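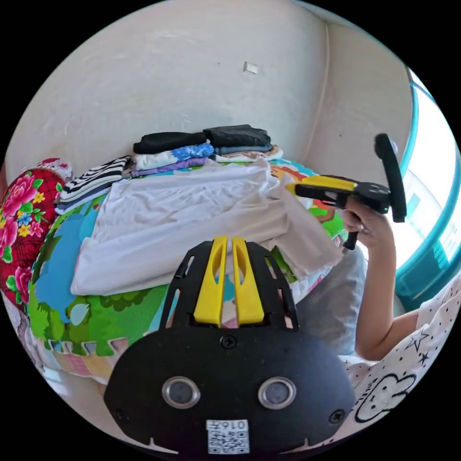
A person's right hand on a gripper with a yellow finger.

Ballot on Shift Premiums: Frequently Asked Questions

Who is entitled to vote?
All members employed at the Bamgate and Kinnear sites who joined on or before 13 October 2022. Agency staff at Kinnear are covered by a separate agreement.

What is being voted on?
The employer's revised offer of a 12 percent night premium, together with a one-time payment of $742. The union's executive makes no recommendation on this offer.

How do I vote?
Ballot papers are mailed to home addresses. Papers must reach the Cimska office before noon on the closing date printed on the form – late papers are not counted.

What happens if the offer is rejected?
Talks resume in December. A rejection does not authorize a strike; that requires a second ballot.

Does the offer change my pension?
No. Pension terms remain as set out in section 192 of the site agreement.

I have not received a ballot paper. What should I do?
Contact the membership desk at extension 2000 and confirm your current address.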